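The Gripper on Your Fist
A rental kit promises robot lessons without the robot. We spent a month of evenings moving small things around a table.

By the third evening I had stopped saying "excuse me" to the furniture. The first two I was all elbows and cable, a grown adult with a pincer in each fist, trying to persuade a small package to leave one spot and go to another. My left hand, which has never held a steady job, was especially bad at it.

The kit is the Janport Pair, from a company called Brurnerwood, and it rents for 789 dollars a month or sells outright for 3,304. You get two hand-held grippers, the cables, a case and a login. You do chores with the grippers on, the kit records how you did them, and the recordings go off to train a robot arm that you may or may not own. Most customers don't. They are small shops and college labs that want to find out whether their job can be taught before they spend real money on something to teach.

Our test job was close to the dullest one on Brurnerwood's starter list, a chore called Tote to Tray. Small packaged goods come out of a cloth bag and go into a clear plastic tray. A child of four would do it in seconds and then eat the evidence.

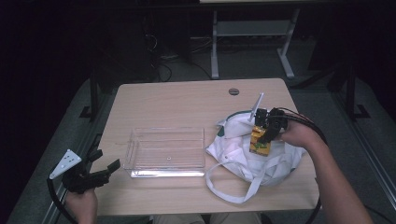 Brurnerwood says to plan on 70 good runs before the software has anything to chew on. A good run is one without a drop, a fumble or a pause to scratch your nose, and the last of these cost me more than the other two combined. I got there in four evenings. The manual recommends two, but the manual was clearly written by somebody with no itches.

What the Pair gets right is the squeeze. The fingers close when you close your hand, with just enough push back that you know you have hold of something. After an hour I quit thinking about it. Cloth is harder. A bag slumps when you touch it, and the opening you had your eye on wanders off. I learned to nudge the fabric with one finger before going in, and I was oddly proud when the playback showed me doing it the same way every time.

Clear plastic is the other headache. People find the edge of a tray by the shine on it, and so, more or less, does the software, which means your lighting matters a great deal. The setup guide gives this one sentence. It deserves a page. 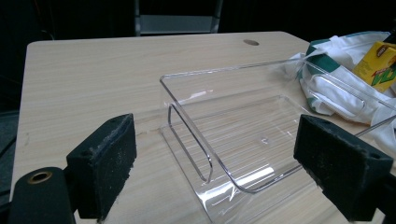 Then there are the cables. Brurnerwood sells a wireless version in its brochure, in the sense that the brochure says "coming." For now you are on a leash, two leashes in fact, and you plan your chair around them. I took to routing mine over the wrist and down the outside of the table. It worked until I stood up to answer the door.

Uploading is painless if your internet is. Checking the runs is not. The review page, named Grorley for reasons the company keeps to itself, plays every clip in full and has no way to skip the ones you already know are bad. I watched myself fail at length. A single delete key would improve this product more than any new hardware.

For 72 dollars extra, Brurnerwood will have its Afolabi service go over your runs and send back notes. Mine said I rushed the release and let go a little high. My mother has been telling me the same about dishes for years, at no charge.

Rent it for a month, clear a table, turn on a decent lamp. If you are still enjoying yourself in week three, think about buying. Mine went back in its case in February, and I still catch myself reaching for the cereal with two stiff fingers.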